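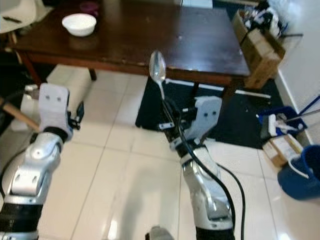

Table Setting and Clearing in a Shared Dining Room
Project report, Household Studies module
Submitted 24/04/2021

1. Purpose

The project looked at how a small dining table is laid and cleared, and at whether the surface of the table and the floor beside it affect the order of work. The room used was the ground-floor dining room at Flerkum, a shared house. The study was limited to one table, one type of bowl and one type of spoon. Knives, forks and glasses were left out.

2. Room and furniture

The table is dark brown wood with a glossy top. The finish has worn to a lighter colour along the front edge, and there are small pale scuff spots on the top. The floor in front of it is laid with large white tiles with thin grey joints. The tiles reflect light strongly, which made crumbs hard to find from a standing position. Sweeping was therefore done before each session and again after the last item had been cleared.

Reflections on the table top caused a similar problem. Smears left by the cloth could be seen from the side but often not from directly above. The top was checked from both positions before the result was entered on the sheet.

3. Items

The bowl is white ceramic. The spoon is metal, with an oval bowl and a thin handle. It was to be carried upright by the handle, so that the part used for eating was not touched. Spoons carried flat in a stack were tried in the first sessions and dropped from the method, as they slid against each other and marked easily.

4. Method

Each session consisted of laying, a pause of four minutes, and clearing. A total of 80 sessions were planned, divided equally between two orders of work:

Order A: bowl first, then spoon (40 sessions)
Order B: spoon first, then bowl (40 sessions)

The bowl was placed near a corner of the table and the spoon was brought to it separately. Times were written on a Clomaleo record sheet and copied to a spreadsheet at the end of each day.

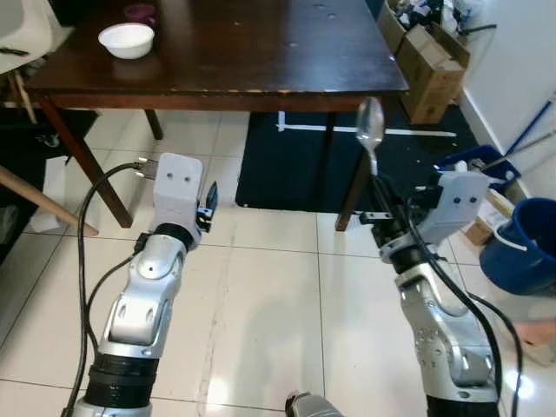
5. Results

Order A was the quicker of the two in most sessions. With the bowl already in place, the spoon could be set down beside it without correction. In Order B the spoon was often moved a second time to make room. Total handling time for all sessions was nearly 359 minutes, pauses not included.

No new scratches were recorded on the table top. The worn front edge was rougher than the rest and caught the cloth during wiping.

6. Limits of the work

Only one table was used, so the effect of the glossy finish cannot be separated from the effect of its size. The lighting was not controlled. A second set of sessions on a matt surface is planned for August.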